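Small Museums Should Stay Open Late

Vandana Sandhu
8 January 2022

The Skeltham Museum closes at five. So do most public collections of its size, and the effect is to shut out the people whose taxes pay for them. A nurse on day shifts or a clerk at the Rulon works can visit only on weekends, when the galleries are at their fullest.

The city council should fund one late evening a week, beginning in July. The Ostance gallery has tried this. Over 21 evenings it admitted 490 visitors, and 130 of them had never been inside before. Those are modest figures – and they were reached with no advertising.

Critics point to the cost of staff and heating. These are fair concerns, and guards must be paid properly for evening work. The council could meet part of the expense by closing on Tuesday mornings, when attendance is lowest. A public collection should keep hours that suit the public.

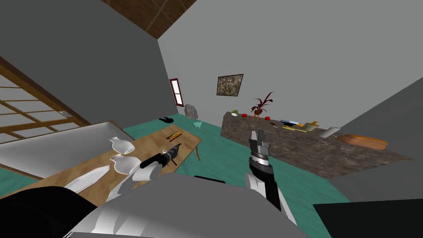
A computer rendering of a room with a shoji screen, a small framed painting and a stone sculpture.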